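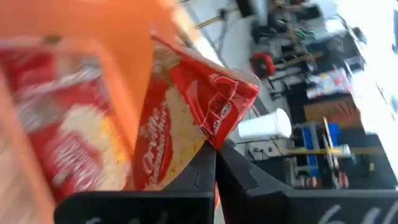 The popcorn bag, held by its bottom corner in the black fingers.

Gripper comparison, part two: film packaging

Part one covered rigid objects and was dull, because nearly everything passed. I promised bags next, and popcorn in a glossy crinkled bag is a fair stand-in for most of what people want a small arm to pick up in a kitchen or a shop. The film is slippery, the contents shift, and the corners are the only place where the thickness is predictable.

Three sets of fingers went on the same parallel gripper, a Prosetti two-jaw unit with the original firmware. The sets were the Prosetti stock aluminium fingers with rubber pads, a pair of Longate soft fingers, and the black plates that Vicente Rivadeneira drew up last January and has been revising ever since. The arm, the wrist camera and the controller stayed as they were in part one. I changed the tool offset between sets and nothing else.

Procedure

Each set made 18 attempts at a single bag. The bag was put down by hand in a different orientation each time, flat side up. The arm closed on the nearest bottom corner, lifted, tilted the wrist and held for nine seconds. A pick counted if the bag was still in the fingers at the end of the hold. I did not grade how tidy it looked. Marit Amundsen thinks I should have, and she may do it herself if she likes.

Closing force was set through the controller on its raw scale, which runs from 0 to 1000. I have no calibrated load cell for this gripper, so the numbers are only good for comparing one run on this unit with another. Anyone with the larger Prosetti should ignore them.

Stock fingers

The rubber pads are good on cardboard and poor on film. At low settings the corner crept out during the tilt. At high settings it stayed, but the pads rolled at their front edge and pushed the film out ahead of them as they closed, so some corners were never caught in the first place. The pads also pick up dust quickly. I wiped them before the first attempt and again halfway, and should have done it more often.

Nine of 18.

Longate soft fingers

These wrap well around a mug or an orange. A flat corner gives them nothing to wrap around. They closed gently, bent outwards at the tips and met further back than the camera model assumes, which left the corner sitting in front of the real contact patch. Moving the target point deeper into the bag helped a little, though it also meant the tips nudged the bag away on approach.

Three of 18. I would not read much into that beyond corners. Picked across the middle they may do far better, and I have not tried it.

Vicente's plates

The plates are broad and stiff and come together in a V when seen from the wrist. The contact area is long, so a small error in the approach still catches film somewhere along it. They close flat with no rolling, and the grip changes very little as the wrist tilts. The one fault I could repeat was a slow rotation of the bag about the pinch point — the weight is all at one side of the grip, and a corner hold resists turning badly whatever fingers are fitted.

Fifteen of 18. Two of the misses were approach errors that any finger would have made, and one was a plain drop.

Camera notes

With the camera on the wrist, the broad plates hide more of the target than the stock fingers do. In the last part of the approach the corner disappears between them and the controller is working from the previous estimate. For a bag that lies still this is fine. For anything on a moving belt I would want a second view.

Blur is the other matter. Anything close to the lens smears badly when the wrist swings, and printed text on neighbouring packs cannot be read until the arm has settled. Kathleen Corrigan suggested a shorter exposure and more light. I have tried the shorter exposure, and the dark side of the bench goes to noise. More light is on the list. The window end already burns out to white, so it will have to come from the other side.

Glare on the film did not upset the pick point as much as I feared. The estimate wandered over the folds but was steady at the bottom edge, and that is where the fingers go anyway.

Still to do

Repeat the stock fingers with fresh pads. Try the soft fingers across the middle of the bag. Put a thin textured strip on one plate only and see whether the rotation slows. Adom Ametepe has asked for the raw logs and can have them once I have fixed the time stamps, which are an hour out on every file from the second set.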